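Covering picture books, second attempt

The first batch I did in January used adhesive film, and I regret it. Once the film touches a paperback cover it stays there, and any bubble you trap is permanent. Two of those books now have a crease running down the spine side that I can feel every time I shelve them.

For the current batch I went looking at how glossy paperbacks behave under different finishes. Plain white covers are the hardest. They show every fingerprint and scuff, and they throw a lot of glare under a desk lamp. Painted-paper artwork like the big green caterpillar is more forgiving in the colored areas, but a shiny surface still washes the greens out at the wrong angle.
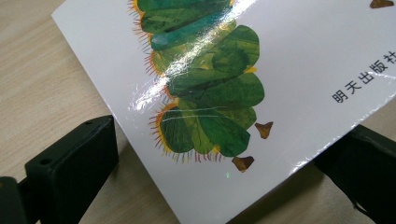

Lighting turned out to matter more than the material. With the lamp overhead I kept missing lint. Moving it to the side, low, and tilting the book slowly picks up dust and fine scratches that are invisible otherwise. I check front, back and spine in that order, then wipe with a dry microfiber cloth.

Cutting: leave a 3 cm margin on all sides. I tried 2 and the flaps pulled loose at the corners. Fold the long edges first, crease with a bone folder, then the short ones. Tape goes on the flaps only and never touches the book itself.

Maj-Britt Eklund asked whether a matte sleeve would solve the glare. It does, but the colors go flat, and for picture books I would rather have the reflections. Matte is fine for cookbooks.

Time per book is down to 10 minutes. The board books are next, and those need a different method because the covers don't flex.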